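## 3. The task, and why it shrank

Our proposal in December promised that Trimeson, our two-armed robot, would tidy a bathroom shelf. By the time Neville Pearce had read it and written "all of it?" in the margin, we had cut the job down to one bar of soap and one basket. Soap goes in, arms go home, everybody gets a mark.

We taught it by hand, steering both arms through the move and saving each run. The plan said 40 runs. We did 41 — the extra one is the result of an argument about whether the first counted.

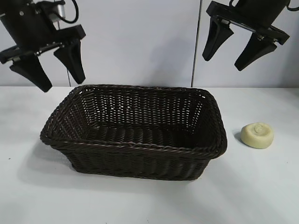
Training took 2000 steps and most of an evening, during which the group learned a lot about the vending machine. We had wanted both arms to share the work, but the left one soon settled into a supervisory role, which several of us recognised from earlier group projects.

## 4. Results

Out of 8 test runs, the soap ended up in the basket in five. In two more the fingers closed a little early and pushed it along the table. The last was stopped by hand, for the basket's sake.

Still to do: try a second shape of soap, and give the left arm a job.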